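4.2 Does the back row cost working space?

The claim we set out to test is a familiar one in household advice: that containers kept along the backsplash "eat" the counter, and that clearing them away gives the cook more room. We found little support for it. The advice is usually repeated without a measurement attached, and where one is given, as in the Poltance survey, it counts every inch of bare surface as if each were equally useful. A strip of counter behind a cutting board is hard to reach and seldom used for chopping or rolling. 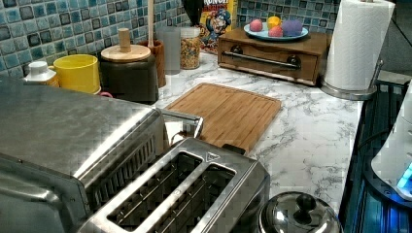
Our households kept diaries for 18 days. We asked them to note each time they had to move something before they could start to prepare food, and what it was. Entries for the back row were rare, and most concerned taking a thing out to use it, which is hardly a fault in where it was kept. The appliances at the side were another matter. In the Bernitz group, toasters and toaster ovens made up most of the entries, and two households wrote that they worked on a corner of the board to stay clear of them. Figure 3 gives the layout we have in mind, with a cutting board in the middle, small containers behind it and the larger metal appliances to the left.

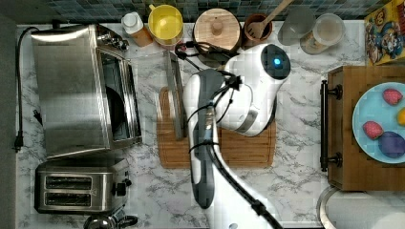
Figure 3. Counter with a central cutting board and containers along the backsplash.

Priya Lyons objected, on reading a draft of this section, that the diaries record only what people bothered to write down, and that a cook who reaches past the same canister every evening stops noticing it. She would have liked a timed task. We accept the point in part. A habit can hide a cost, but it can also mean that the cost is small, and the diaries cannot tell us which. Montoya's timed trials at Altbridge might have settled this, had they not been run on counters cleared for the purpose.

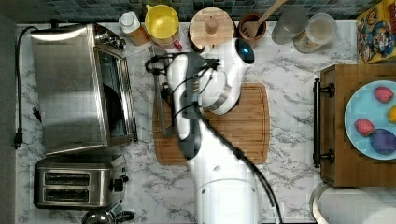
We are also wary of the opposite claim, that a full counter is a sign of a kitchen in good use. Greenberg makes it on the strength of two interviews. Our diaries show busy and idle kitchens with much the same things standing out, and the number of items at the back told us nothing reliable about how often anyone cooked. What did seem to matter was whether the board stayed out between meals. Households that put it away in a cupboard wrote more entries about clearing a place for it, in October as in the earlier round, though the groups are too small to lean on.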